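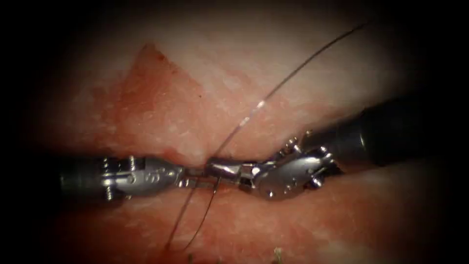

Reading a business survey without getting burned
Notes for the Mostembridge talk, evening session. Keep moving, Benedetta wants the room back for coffee.

OPENING

Thank Benedetta Negri for the invite. Thank whoever fixed the mic.

Ask for hands: who filled in the regional survey this year? Who filled it in themselves and didn't hand it to the office? Wait for the laugh. Then the real question, who has used the result to decide anything. Stock, hiring, a loan.

Say what I am going to do: go through how the monthly number gets made, three places it goes wrong, then what I'd look at instead if I ran a firm with one good customer and one slow one. Questions whenever, just shout.

HOW THE NUMBER IS MADE

Forms go out to 1515 firms in the Larville area. Manufacturers mostly, plus freight, plus a handful of building trades. They get a form near the end of each month. Orders up, same or down. Prices up, same, down. Staff, same thing. Takes a few minutes.

Percent saying up, add half the percent saying same. So 50 is the line. Above 50 more firms got better than got worse. Say that slowly, people always nod and then get it wrong later.

What it does not say: how much better. A firm with one extra order counts the same as a firm that doubled. A shop of four people can count the same as Pellegrini unless somebody weights it, and our one is only partly weighted. (Don't get into weights unless asked. Adelmo will ask.)

Example on the board. Ten firms. Six say up, each by a hair. Four say down, one of them by half its order book. Reading is 60. Headline says strong growth. Total orders in the room fell. Let them look at it for a second.

WRONG PLACE NUMBER 1 - WHO ANSWERS

Busy firms answer late or skip. Firms in trouble skip too, for other reasons. You get the middle.

Last November is the case to use. Reading came in fine, all quiet. Same month the Fastitport terminal was turning trucks around half full, everybody in freight knew it. Primo Pagano told me he hadn't sent the form back since summer, he was on the phone to customers all day. He would have been a down. So would the two hauliers next to him.

Point: response rate is printed at the back of the release. Read the back first. If it dropped a lot from the month before, put the whole thing in a drawer and wait for the next one.

Firms that close don't fill in a form either. Obvious when you say it. Nobody gets marked down for zero orders in a firm that's gone, it just falls out of the list until the list is refreshed, and the list gets refreshed once a year.

WRONG PLACE NUMBER 2 - SEASONS

August. Half the area shuts. The raw number falls through the floor and then the adjustment pulls it back up to where it "should" be. Works fine when August looks like other Augusts. When firms shut a week early, or move the break to July like the castings people did, the adjustment is fixing a problem that isn't there.

Rule I use: never act on August or January by themselves. Take the two months either side and average. Boring. Write it on the board anyway.

Revisions! Nearly forgot, put this here. The first number gets the press. The revised number comes out a month later with the next release and hardly anyone goes back. I went back through my own folder for this talk and the revision was bigger than the move in the headline more often than I'd like. So the story in the paper was sometimes about a change that later went away. Slide with the two lines, first reading and final reading. Leave it up while I drink some water.

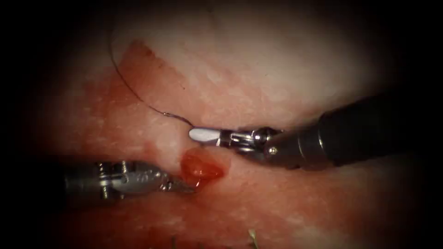 WRONG PLACE NUMBER 3 - ORDERS ARE NOT CASH

The one people in this room care about. Spend the most time here, cut the seasons part if running late.

Orders up is lovely. But an order book can fill up when customers are nervous. They order early, they order twice from two suppliers, then cancel the slower one. We saw that with steel parts. Everyone's book looked full at the same time and it was the same demand counted twice.

Pellegrini story. Osvaldo Bortolotti ran their sales desk back then and he said I could tell it. Best order month they'd had. Took on people, rented the second unit over the road. One customer, one order of 1000 housings, to be called off in batches. First batch went out. Second batch got pushed. Then pushed again. Order stayed on the books the whole time, so on the form they kept ticking same, same, same. Cash coming in was a quarter of the plan. They were ok in the end but the rent on the second unit hurt for a long while.

Ask: on your own form, when did you last tick down for an order that was late? Most people wait until it's cancelled.

Payment days is the number I'd rather have. How long from invoice to money. When customers feel the squeeze they stretch you before they cancel on you. It shows up early and it's in your own books, no survey needed. Agata Cocco keeps hers on a sheet of paper by the desk, one line per customer, days to pay, every month. She spotted a big buyer going wrong well before it got in the news. She cut their credit limit and got some grief for it.

(Check with Agata that she doesn't mind the name. If not sure say "a firm in Larville".)

WHAT TO LOOK AT

Four things, go quick, they have the handout:

1. Days to pay, your top customers, this month against same month last year.
2. Call-offs against orders. What they said they would take, what they took.
3. Overtime hours. Yours, and your suppliers' if they'll tell you. Goes down before headcount does.
4. Freight bookings out of Fastitport. Published free. Ugly spreadsheet, useful. Look at the outbound column only, inbound jumps around with the fertilzer boats.

Then the survey. Still read it, I do. Read the part on prices before the part on orders, people are more truthful about what they paid than about what they hope to sell. And the written comments at the end, if they print them. Best bit of the whole thing.

FORECASTS, SHORT

Someone will ask what growth is going to be next year. Don't give a number. Last time I gave a number it was in the newsletter with my photo.

Say: when a big forecaster cuts its outlook, it's mostly telling you about the last half year. Those models are fed by surveys like this one, by trade data that comes late, and by other people's forecasts. The cut is slow news. Ask which country the cut is about, then ask how much of your sales ends up there, including through your customer's customer. Small parts maker selling to a local assembler who sells abroad is an exporter and doesn't know it. The form asks "do you export" and they tick no.

Also a cut from ok to a bit less ok is still growth. People hear "cut" and freeze spending. Check wether it's below zero before you cancel the new machine.

LIKELY QUESTIONS

Should I bother filling in the form? Yes. Fill it in yourself, same person every month.

Are banks using it? Loan officers see it, sure. They look at your accounts first. If the local reading is bad and you are fine, bring your payment days sheet to the meeting.

Adelmo Morelli on weights: tell him yes he is right, weighting by staff helps, but then three large firms move the whole index and you're basically reading their mood. Offer to talk after. Do not get drawn in, last time that was the rest of the evening.

Interest rates: pass. Say pass nicely. Fixed or floating depends on when the cash comes in, back to payment days again.

Is Larville worse off than Mostembridge? Sample too small to split. Comes up every year.

BEFORE I GO UP

Handouts are in the blue folder, blank payment days sheet on the back page. Swap slides 2 and 4, they're in the wrong order in the file. Phone off. Ask Benedetta if the parking barrier closes early, Primo got stuck in there last time.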